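2 May 2022

Right, quick one before I lose the evening. Moving boxes everywhere, kettle still not found, typing this on the floor.

So we did it. Sold the flat in Manalo, got the keys to the little place up at Flidemeck. Took ages. Forms, more forms, then a form to say we'd had the forms. The solicitor's office lost one of them and then found it in their own post tray. Anyway. Keys.

First impressions: cold. Very cold for May. The back bedroom has a window that won't shut and a smell I'm going to call "old coats". Kitchen is nicer than I remembered though, gets the sun first thing, and there's a proper larder with a shelf at a height I can reach. 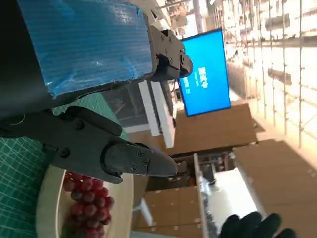
White plate, green mat.

Moving van was £199 which seemed fine untill the extras. Stairs extra. Waiting extra. Piano would have been extra but we gave it to the school, and good luck to them, the bottom end never stayed in tune. Nearly 1000 books in the end. I said I'd get rid of half. Got rid of one carrier bag and then bought two more at the charity shop while I was dropping it off.

Boiler next. It's an Irko, which the man on the phone had never heard of, so that was encouraging. Makes a noise like someone dragging a chair. Hot water for the first person only, and I'm never the first person. He's coming back with a part. Didn't say which part. Didn't say when either.

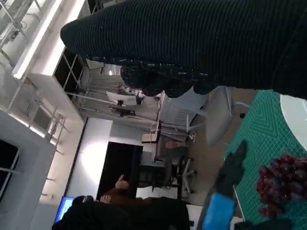
The garden, then. Long and thin and mostly nettles. Found a rhubarb patch under some old carpet, going mad under there, pale pink and enormous. Have stewed some. Have stewed too much. If you live within walking distance you're getting rhubarb, sorry.

Also a shed. Door's stuck. Looked through the window, can see a lawnmower and what might be a second, smaller lawnmower. Will report back.

Bus is the thing I was worried about and it's fine, mostly. The 130 goes from the end of the lane down to Bindudier, and there's a decent market there, cheese man, a fish van, a stall that does nothing but brushes. Bought a brush. Last bus back is stupidly early so no evenings out unless somebody drives.

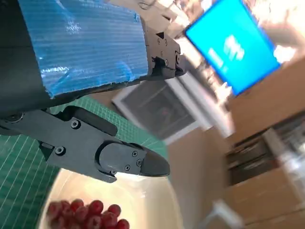 Things I miss already: the corner shop, the big bath, being able to hear the neighbours' telly (really, it was company). Things I don't: the parking, the bins, the stairs. Oh and the damp patch shaped like a boot.

Walls need doing before anything else. Tried three tester pots in the hall and they all look the same once they're up. Going with the middle one. Paint in June if the plaster's been sorted by then, which depends on the plasterer, who is lovely and never rings back. 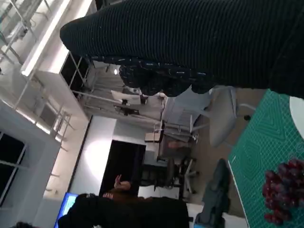
Internet goes in next week, they say, so replies will be slow, I'm doing this off my phone and it keeps dropping. If you've emailed about the spare bookcase, yes it's still going, you'd have to collect and you'd need 2 people to lift it.

Found the kettle. It was in the box marked SHOES.

2 comments
Share this post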